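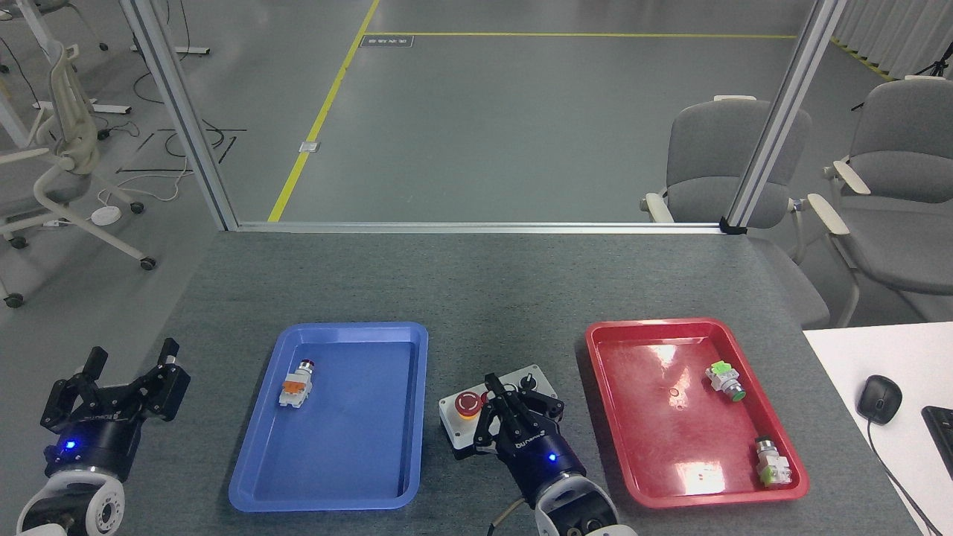
Control Stations and Their Innards
Handout for Unit 604, Workshop Skills
Notes by Tharushi Mridha, revised Mon 4 March

Last time we did cable glands, and those of you who were awake will remember that a gland is only as good as the person tightening it. The same goes for today. A control station is a small box with buttons on the lid, and everything that goes wrong with one goes wrong underneath, where you put it.

1. What you are dealing with

Every push button is two things pretending to be one. The operator is the part you press, with its coloured face. The contact block is the part that does the electrical work and gets none of the credit. On the sort we use at Batley the block clips to the back of the operator by way of a mounting collar.

The colour of the face tells the person at the machine what the button is for. The colour of the block tells you what is inside, provided you have looked it up for that make. Green is very often normally open, red or orange very often normally closed. Very often is a dangerous phrase. Put the meter on it.

Terms you will be expected to use properly:

NO – normally open. No circuit until pressed.
NC – normally closed. Circuit until pressed.
Momentary – goes back when you let go.
Maintained – stays where you left it, like most coats in this building.
Selector – a knob that turns between fixed positions.

2. Sorting before fitting

Use two trays. Work goes in the blue one, spares in the red one. I don't mind if you swap the colours at home but please don't do it here, as Abenezer Habte has the bench after you and he will come and find me.

Lay the box lengthwise and decide which end is the top before you pick up a screwdriver. A lid fitted back to front works perfectly well and reads perfectly wrongly. 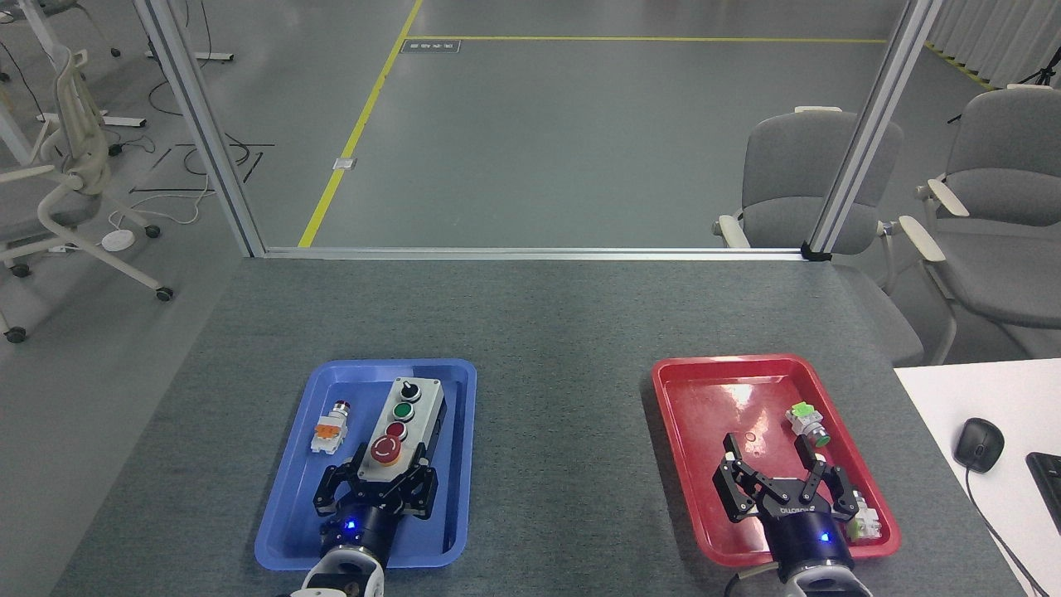

The emergency stop gets a red mushroom head on a yellow background, and nothing else on the lid should be dressed to look like it. An ordinary red stop button is a different animal. It asks the machine to stop in the usual way. Learn to say which one you mean, in full, every time.

3. Fitting, in order

a) Isolate and prove dead. Yes, on the practice boxes too.
b) Operator in from the front, seal between it and the lid.
c) Line up the notch. If it won't line up, turn the operator, not the lid.
d) Collar on from behind, nipped up. The Ullesel collars crack if bullied.
e) Clip the block on and tug it. A block that comes off in your hand now is a cheap lesson.
f) Meter across the terminals, pressed and released. Write both readings down.

For the emergency stop, test latched and reset, and use the NC contact. A broken wire should stop the machine.

4. For next week

Read section 29 of the course book and draw the circuit for a start, a stop and a two-position selector. In pencil, please. Last November I marked 48 of these in felt tip and I am still not over it.

Related items
Cable glands and other small disappointments
Using the meter: continuity and resistance
Reading a Cloduvness wiring diagram
Azar terminal rail: labelling sheet
Unit 604 reading list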